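Household Handling Programme: garment work moves into the home

The Nultgate group has begun the second stage of its Household Handling Programme, in which examples of everyday tasks are gathered for a learning system now being developed with Vasel. The first stage, completed in October, produced 700 recordings of kitchen and tabletop work. The present stage is concerned with clothing, and aims to reach 3,000 recordings across bedrooms, landings and utility rooms in the Hallonness area.

Each recording is made by a person using a hand-held gripper fitted with a camera. The operator carries out an ordinary task, such as folding a jumper on a bed, using only the two fingers of the tool. The movement of the fingers and the view from the camera are stored together as a single example.
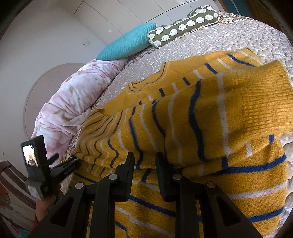
Clodagh Mulligan, who leads the collection work, reports that 213 garment recordings have so far passed review. Knitwear has proved the most demanding category. Thick cuffs and ribbed edges tend to spring back when released, and operators are asked to complete the fold at their own pace, including any second attempt at a sleeve. Recordings that contain such corrections are kept and labelled accordingly.

Participating households are asked not to change their bedding or clear their rooms beforehand. Till Dreßler, who is responsible for training the system at Vasel, has requested as wide a range of bed covers, patterns and daylight conditions as can be obtained.
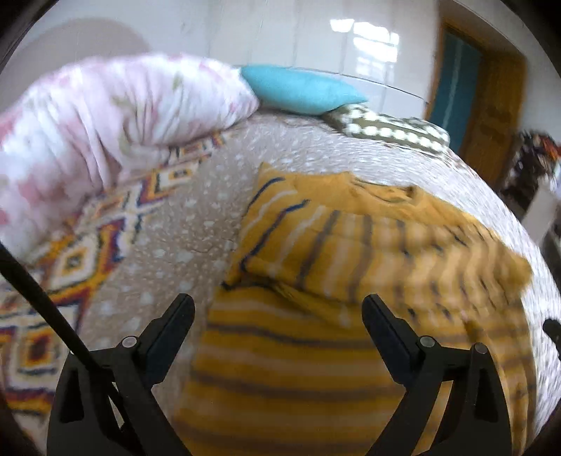 Gripper fingers open over a striped jumper, one sleeve folded across the front.

Operators new to the programme attend a half-day induction at the Brophy building, where Dymphna Conneely demonstrates the approved grips and the procedure for checking a recording before it is submitted. Shirts and towels will be added to the task list once the knitwear quota has been met. Households wishing to take part should write to Philomena Ó Briain at the programme office, stating the number of rooms available and the times of day that would be convenient.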